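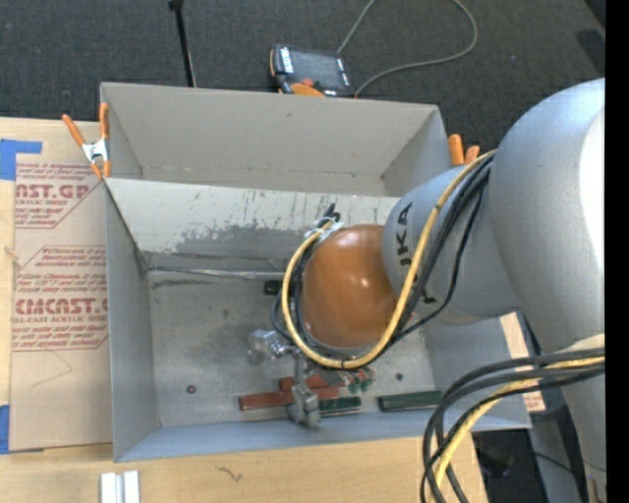
Slide 2: Red and green blocks in the gray bin

Good morning, everybody, and thank you to Gisela for letting me go first, before the coffee runs out. I want to start with the bin, because people always ask me about sorting and I always end up talking about what the blocks are sitting in. Look at the floor of it – dull metal, smudged and stained, with fine scratches. I'm fond of a floor like that. At our place in October we went through 3000 blocks, and Kobe wanted a new liner every Wednesday, bless him!

(Pause. Ask who sorts by color and who sorts by length.)

Now, the reds and greens down by the front wall. The long ones and the small pieces are lying pretty close together there, and my own habit is to take the long ones out first and leave the little bits for a second tray. Bart does it the other way around, and we have had this talk many times – he can tell you his side after lunch.

Next slide: trays, 40 to a shelf.

Contact: Tineke Verschueren, Brinov | © Brinov | Back to top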